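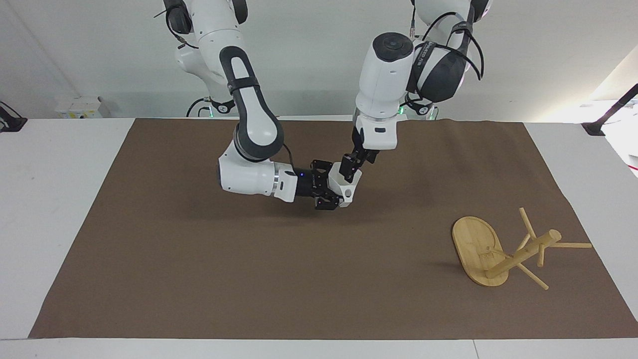 Fig. 1. The two arms over the mat, with the wooden stand lying on its side.

What we did, and how it went

My half of the project was the labelling method, and I'll admit I picked it because I thought it would be the easy half! Jyoti Saxena had already set up the two-arm bench at Narnley when I joined in February, so all I had to do (ha) was find a way to say when one bit of a task stops and the next bit starts.

Our first go was by hand. Zinhle Mathebula and I each sat with the same recordings and marked every point where we thought a new step began. We'd agreed on the rules beforehand over a very long lunch, and we still came out with different answers, mostly around the reaching movements. Is an arm "approaching" as soon as it leaves its rest position, or only when it's clearly heading for something? I said the first, she said the second, and we argued about it for most of an afternoon.

So we tried a second method, which I called Plinix because every script needs a name. It looks at how fast each wrist is moving and whether the gripper is open or closed, and suggests a boundary whenever one of those changes sharply.
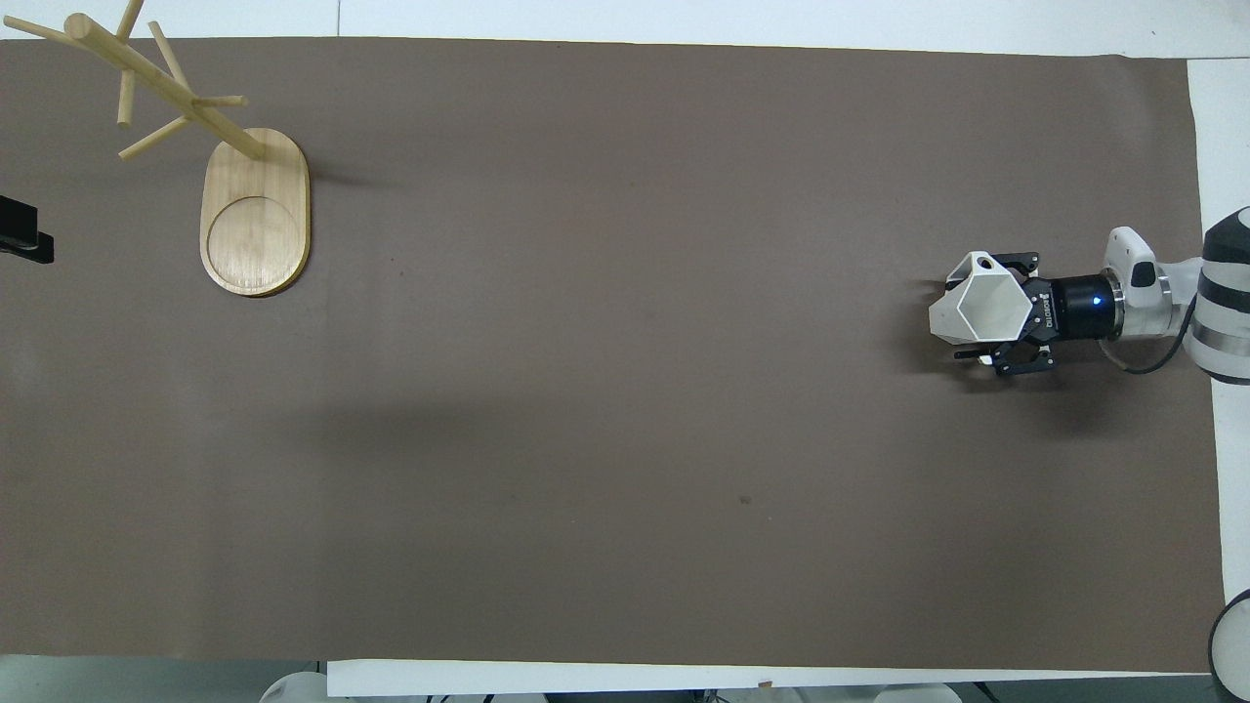
It did far better than I expected on grasps, as the closing of the fingers gives such a clean signal, and far worse on anything where an arm slows down and carries on again. Those slow patches got chopped into silly little pieces. We ended up with 1589 suggested boundaries over the whole set, and checking them took me longer than writing the script did.

What finally helped was Erdal Kılıçarslan's idea of merging any piece shorter than 2 seconds into the one before it. It's crude, but my labels and Zinhle's got much closer once we both started from the merged version. I'd still like to try 3 seconds, and I haven't touched the recordings where both arms move at once, so those are next on my list.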